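THE HOUSE RULES THAT MAKE ROBOT DATA WORTH KEEPING

At Katene, good practice fits on two pages, and people read them

Zsófia Bíró loves a checklist. Ask her about the one she wrote for Katene's collection floor and she lights up, pulls out a pen and starts improving it in front of you.

"Rule one is the marker," she says. "If the marker moves, everything you recorded after that is suspect!"

It's a great place to start, and a lot of teams skip it. Markers go on rigid surfaces, get checked before the first take and are checked again after lunch. Then come the cables (route them before you pick anything up), the walking lanes, and my favorite, the spoken handover: whoever gives up a gripper says "yours," and whoever takes it says "mine."

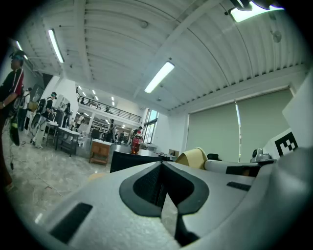
A soda bottle on the counter, with the gripper in the foreground and a busy floor behind.

What I like so much about these rules is how ordinary they are. Musyoka Ogola, who trains new operators, tells them to look at their own feet before they look at the object. He also wants every failed grasp kept and labeled. Drop the bottle? Fine, log it, go again. A set of 500 takes with the misses left in tells you far more than a spotless one, and he will argue that point with anybody.

Not everyone was sold. Andor Halász thought the handover words were silly and said so for most of March. He uses them now, at full volume.

The rule still under debate is number 9, on bystanders. At the moment, anyone in view has to be told that recording is on. Bíró wants a sign at the door as well, and a simple way for visitors to ask that a take be deleted. The new wording goes up on the wall next to the old one, so operators can scribble on both.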